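Folding tshirts on a fitted sheet, everything slides and bunches

Posted in Laundry & Linen by Borkach
April 12, 2025
3,358 views

Quick one before I lose my mind. I fold on the bed, always have, no bench in the laundry worth the name. Sheet on, shirt down flat, smooth it out, fold the sides in. By the second fold the sheet has come up with the shirt and I've got a ridge right where the sleeve goes. Bought some clips for the sheet, helped a bit. Still creases.

Colour of the sheet is green, shirt is plain blue cotton, nothing fancy.

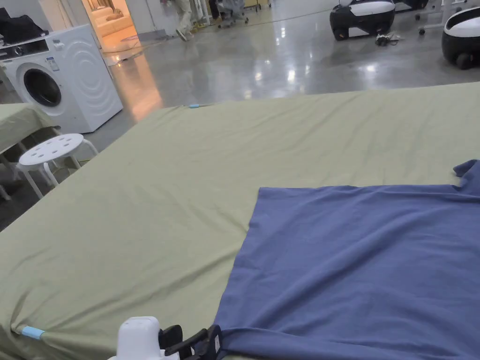
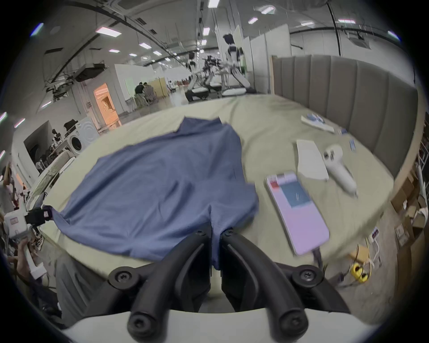
Things I've tried so far. Pulling the sheet tighter - fine for one shirt then it goes slack again. Folding on top of the doona, hopeless, too soft. Ironing board, too narrow, sleeves hang off both sides and drag the whole thing crooked.

What I want is a flat neat tee that fits in the drawer standing up. Mine come out fat on one side and the neck goes all wavy. Do I need a different sheet, a folding board, or am I just starting from the wrong end? Also does it matter if the shirt goes face up or face down? Mum always did face down but she never said why and I never asked.

Not keen on spending much. Ta.

Khoury
Face down. Collar at the top, away from you, hem towards you. Then:

Smooth from the middle out to the sides, flat hands. Don't tug the hem, it stretches the knit and thats your wavy bit.
Fold one side in to about the middle of the back, sleeve goes back on itself so it doesnt poke out past the fold.
Same the other side. Check the two edges are paralell before you go on, if they taper it'll be fat at one end no matter what.
Hem up to just short of the collar, then in 3 for the drawer.

Fat on one side usually means one sleeve is doubled up under there and the other isn't. Had that for years.

For the sheet - lift the shirt a tiny bit as you fold, don't drag it across. Pinch at the shoulder and at the hem, both hands, bring it over in the air and lay it down. If you slide it the sheet comes with you, clips or no clips. Cotton on cotton grabs.

Small wrinkles in the sheet won't hurt, I wouldn't chase them. A big ridge under the shirt will.

Driller
just roll them

been rolling mine since July, takes no time, don't care what the bed looks like. work shirts, good shirts, all of it. Chuck them in the drawer. If its creased wear it anyway, falls out in an hour

Zoltard
Bit of both from me. Clips are ok but most people put them on the corners and leave the long sides loose, so the middle still wanders. Move one to the middle of each long side and see how you go. Or sheet straps that run underneath, corner to corner, they hold heaps better. Cheap too.

Folding board - we have one, plastic flip thing, kids used it for a fortnight. Works but you still have to lay the shirt straight on it to begin with so you're doing the hard part regardless. A stiff bit of cardboard the width of your drawer does the same job. Lay it on the upper back just under the collar, fold round it, slide it out. All the shirts come out the same width then which is what you want if they're standing up.

Also fold them soon as they're dry. If they sit in the basket overnight the creases are in there already and you'll be blaming the sheet for it.

Don't agree with rolling for the drawer, fine for a bag. The necks go funny.

Borkach
Cheers all. Did it face down and lifting instead of dragging, way better allready, sheet hardly moved. Still a bit fat on the left. Will cut up a box tonight for the cardboard thing.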